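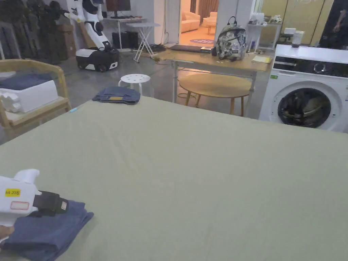 Should you fold jeans or hang them? Fold them. In half down the middle, legs up towards the waistband, then once more so you've got a tidy rectangle that sits flat in a drawer.

Right, laundry thread, as I've been threatening one all May.

**2/** I used to hang all my jeans and the rail in my old flat in Drurcombe came down at 6 in the morning. Never again! Annelore Heitmann heard it from downstairs and still brings it up.

**3/** Fold on a table if you've got one. Mine's got a sage-green cloth over it and it's so much kinder on my back than doing it on the bed. Bigger the better (the table, I mean).

**4/** Soft dark stuff goes in its own stack. I do the jeans first as they're easy, then the navy tops when I've got going.

**5/** I do mine in the same room as the washing machine and the desk. Yes, things migrate. My laptop has had socks on it more than once.

**6/** Spin speed! I've gone down to 900 for denim and it comes out far less creased. Takes longer on the airer but I can live with that.

**7/** Dirk Thiele asked how many pairs I own. 13, Dirk. It was 14, but one pair went at the knee.

**8/** Jumpers tomorrow, if I can find the Feltel shaver. Does anyone roll theirs?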